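Chapter 4
Who Decides to Send the Aircraft?

On a wet evening in October, the cabinet of Jultmont met to discuss whether its air force should join an ally's campaign a long way from home. Ministers had 2 hours and a briefing paper that most of them had read in the car. By supper the answer was yes. Parliament heard the next morning, at much the same time as the newspapers, and was invited to be supportive.

This chapter is about the gap between that supper and that morning. In many countries the power to send forces abroad sits with the government of the day, and members of parliament get a debate, which is a fine thing to have once the aircraft have left. Other countries insist on a vote first. They then spend a good deal of energy deciding what counts as sending forces. Is an adviser a soldier? Is refuelling somebody else's bomber an act of war or a courtesy?

Sidra Afridi, whose study of Jultmont we use throughout, calls this "the grammar of going to war". Her critic Yasir Awan thinks the grammar matters less than the money, and points out that the Jultmont mission was planned for 10 weeks and paid for over 890 days. Both will get a fair hearing, though Awan's is longer, as his tend to be.

By the end of the chapter you should be able to say who may order a deployment, who may stop one, and why the second list is usually shorter. You will need the terms mandate, coalition and caveat. The last of these is how an ally says no while remaining in the photograph. 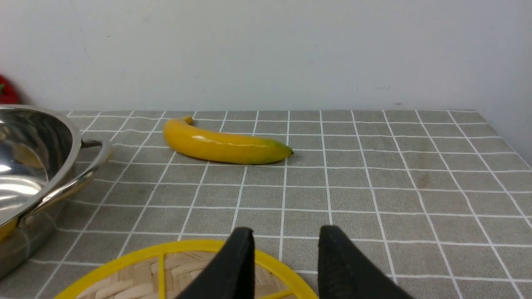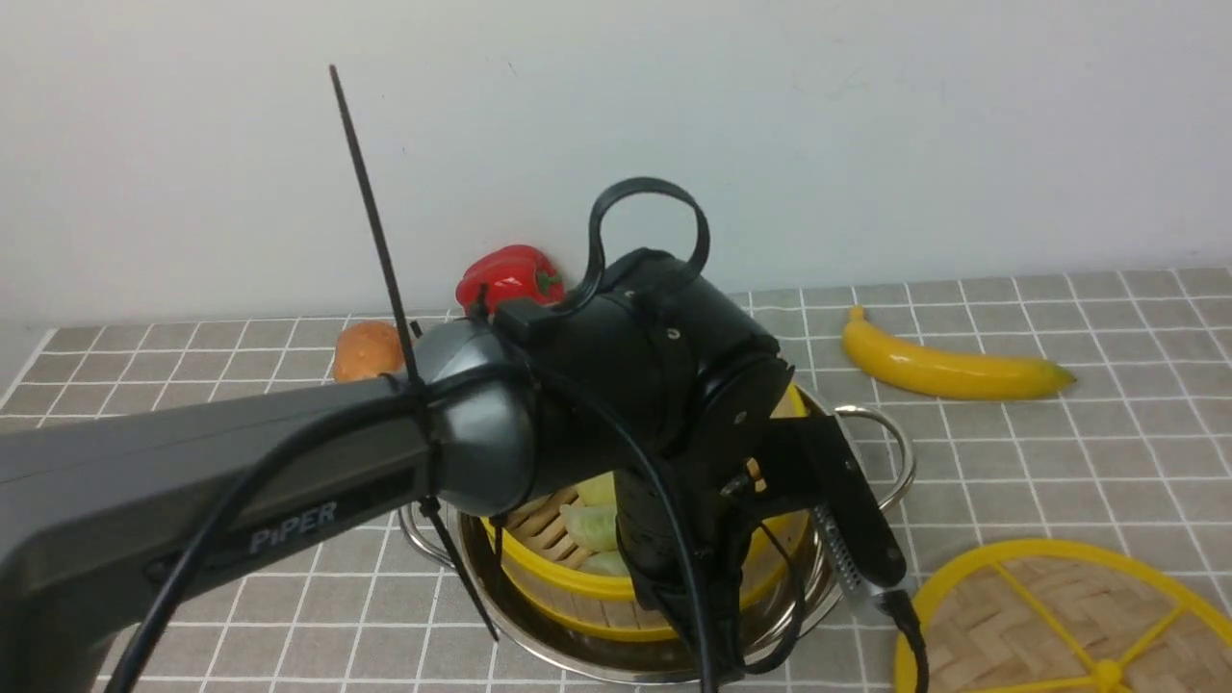
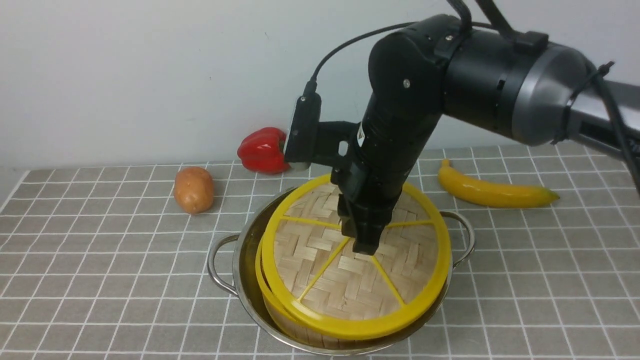
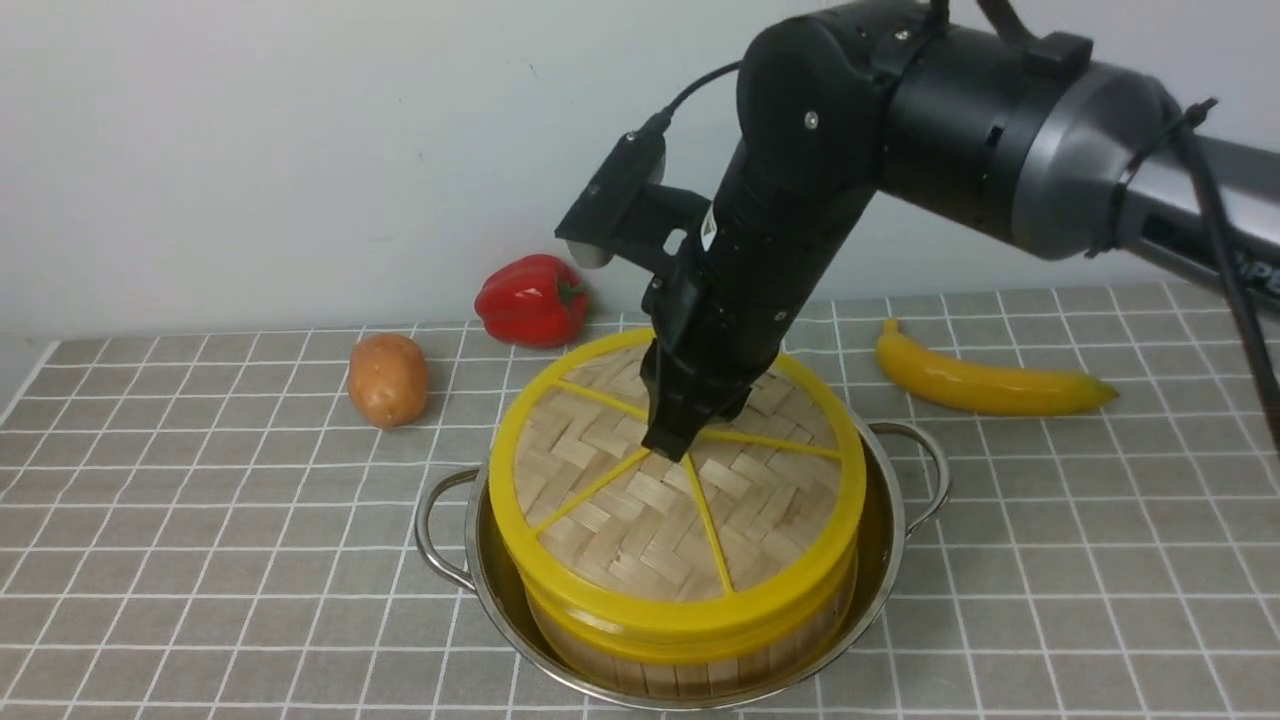

Plate 4. A yellow banana (first picture) and robotic arms (second to fourth).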